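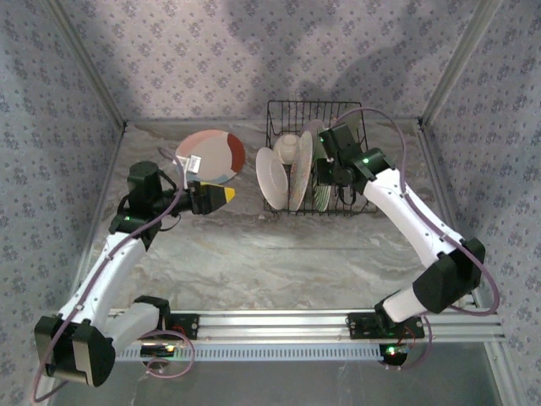
*Fig. 1. Both arms on the shared rail, right gripper down in the rack, left one by the big plate.*

**Handout 4: Two arms, one rail**
Evening build course, Isov shared workshop
Notes by Jaruwan Mahawong, with Boonsong Limsakul's wiring corrections worked in

Bring last week's handout too, not repeating the motor stuff.

## Where we are

Rail bolted, both arms on, box papered, rack in. Tonight is: reach, cables, gripper closing, then the dish task if time. If your group is still squaring the rail, stay with that. A crooked rail will eat your whole evening later.

People who missed the last session: read "Frame" and then find Zakhar.

## Frame (short version)

- Aluminum rail across the lower part of the box, level. Check with the long level, not a phone.
- Each arm sits on its own black plate, plate goes on the rail. Snug the bolts, check square, then tighten. Diagonal order.
- Distance between plates: write it down in the build log. On paper. Every script we run after this needs it in mm. Our bench is 722 mm center to center, yours will differ, don't copy mine.
- If you move a plate even a little, old numbers are dead. Cross them out so the next group doesn't use them.

Q from last time, why one rail and not two stands? Two stands drift apart when somebody leans on the table. One rail, the arms at least move together. Also cheaper.

## Reach

Each arm has a comfy zone and a bad zone. Bad zone = nearly straight, elbow locked out, tiny moves at the wrist cause huge moves at the elbow. You'll hear it before you see it.

Find yours:

1. Power on, arms in rest pose, hands out of the box.
2. Jog one arm only. Slow speed.
3. Go out until the forearm is nearly straight. Back off a hand's width. Mark with tape.
4. Repeat left, right, back.
5. Other arm, same thing, different color tape.

Where the two taped areas overlap is the shared zone. Only one arm goes in at a time for now. The script has a lock for this (`zone_lock`) but it only knows what you told it, so wrong plate distance = wrong lock = two arms knocking elbows. Happened to Hjørdis's group in week 2, one cracked finger, no big deal, but printing another took the rest of the night.

## Cables

The purple ones. Leave a loop. More than you think.

- Loop at the wrist, loop at the base. Tie to the link in between, not across a joint.
- Jog every joint to both ends and watch the cable the whole time. Should never go tight.
- Should also never hang low enough to hook on the rack. This is the one everybody gets wrong. A wide arc over the top of the arm is fine, a droopy one underneath isn't.
- Connector pulls out mid move → the arm goes limp. It WILL drop what it has and maybe land on the rack. Keep one hand on the stop switch, not in the box.

Boonsong: "tug each plug before power, every time, even if you did it an hour ago."

## Grippers

Parallel jaw, two fingers. Yellow tips are the soft ones, use those for dishes.

Closing on a plate is harder than it sounds. Things to know:

- A plate standing up in the rack has an edge you can get a finger on each side of. Good.
- A plate lying flat has no edge to speak of. Fingers slide over the top or push it along the floor of the box. Options: push it to a wall and use the wall, tilt it with one arm and grab with the other, or cheat and put a spacer under it. Start with the spacer!
- Small bowls: grab the rim, one finger in and one out. Not around the outside, too wide.
- Close until contact, then a little more. Not all the way. The setting is `grip_limit`, start at 2 and go up one step at a time.

The position counter on our wrist read 1,912 with the jaws fully open. Write down your own, it's your zero check. If it's way off in the morning somebody bumped it or a gear slipped.

## The box

Wallpaper is a choice, not decoration. Well, also decoration. Plain white walls gave the vision script nothing to hold on to, small flowers work better. Same story with the marble pattern floor. Hjørdis had both left over from her hallway so that settled the pattern question.

Patterns also make it harder to pick out a speckled or striped plate though, so expect some misses there. Don't tune for just one plate. Swap them around between runs.

Label stickers on dishes are ok to leave on. Just note which ones have them in the log.

## Dish task

Goal: one plate from rack to floor of box, then back. Right arm does the rack. Left arm waits, then takes the floor side.

Order:

1. Both arms at rest. Rack toward the back wall, push it until it stops sliding.
2. Load the rack by hand. Leave a gap between dishes wider than a finger tip, otherwise the gripper comes down on two at once.
3. Right arm above the rack. STOP. Look from the side. Is it over the gap?
4. Down slow. Close. Lift straight up, clear of the wires, then sideways. Never sideways first, you'll drag the whole rack.
5. Lower. Open. Back off up, not sideways.
6. Release the lock, left arm's turn.

Do steps 1–4 until it goes clean before you even try 5. Zakhar's group skipped ahead and spent forty minutes chasing a problem that was in step 2.

## Stuff that goes wrong

| What you get | Look at first |
|---|---|
| Arm shakes when holding still | plate bolts, then the gain |
| Gripper lands left or right of target by the same amount every time | plate distance in config |
| Lands off by a different amount every time | loose wrist screw |
| Rack moves | wire feet slipping, put rubber under |
| Arm stops halfway, no message | cable, then power supply |
| Works for ten minutes then gets worse | motors too warm, take a break |

Lights: check the wrist light and the base light before jogging. The color codes are on the Trukadov sheet taped to the cabinet door. If what you see isn't on the sheet, come ask, don't just power cycle it. We lose the error that way.

## Vents

Gray panel with the slots, along the front. Keep it clear. No notebooks, no screwdriver tray, no coats. Air has to get thru.

## For next time

- Build log up to date: plate distance, jaw zero, tape marks sketched.
- Three clean lifts from the rack, same dish. Then three with a different dish.
- Read the Vitumex driver notes, first half only. The second half is for the older board and will confuse you.
- One question per person, written down. Jaruwan Sriwong collects them (the other Jaruwan, yes).
- Spare finger tips: print them before you come, the printer is booked from February on.

Workshop key goes back on the hook by the Yensuk cabinet. Main switch off, then the bench switch, then lights. Somebody left bench two on overnight again so plase check both.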